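Search this site Go

Simulated arms learn to tidy a crowded table

October 31, 2022

I've been hooked on the Trinolik project since June, so I was dead chuffed when Horațiu Filip let me sit in on a results run! His group at Hurnex trains a two-armed robot entirely in simulation -- 2000 practice tables, every one laid out differently -- and the policy gets views from the arms as well as one from over the body.
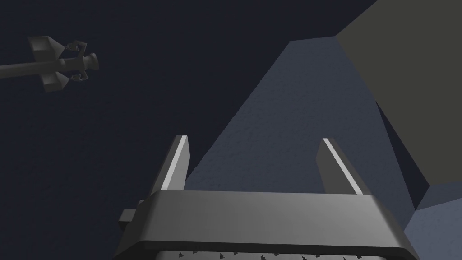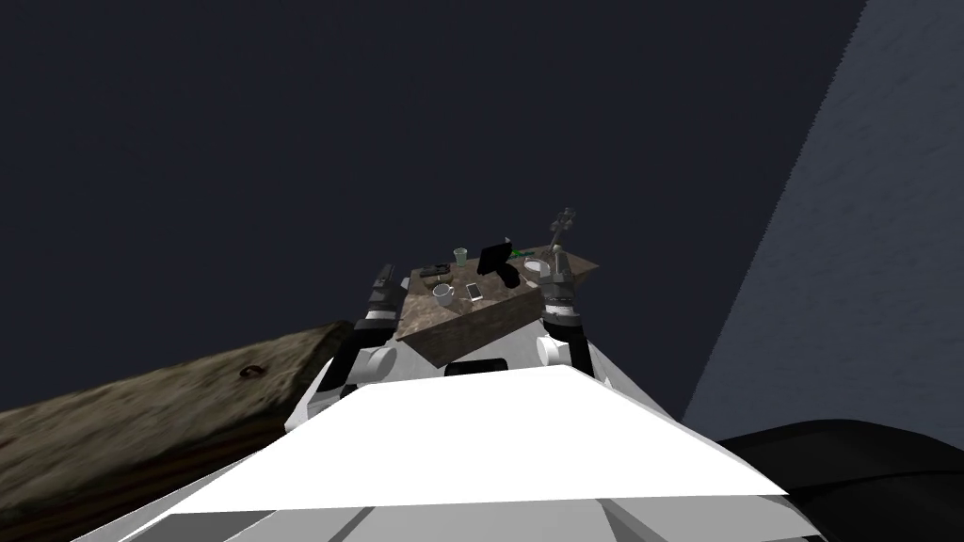
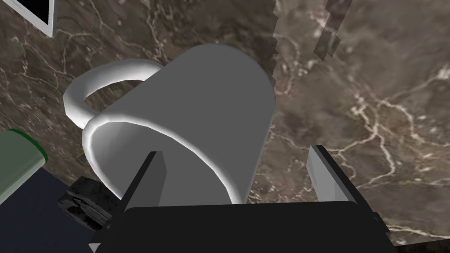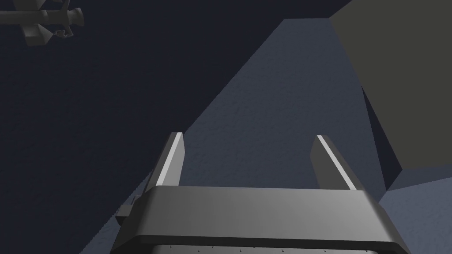

All four are rendered views from the simulator.

The new bit is how it picks its grasps. The old method scored every possible grip before moving (painfully slow), and this one tries 3 and keeps checking as the hand closes. Filip says failed pick-ups fell by 17 per cent over 1235 test runs, with mugs still the fiddliest. I'd have guessed phones! He wants to try it on real arms next -- I've already asked if I can come and watch.

Recent items
Fanport opens its parts library
Lo Presti on teaching robots to stack plates
Trinolik: the story so far

Contact us | © 2022 | Back to top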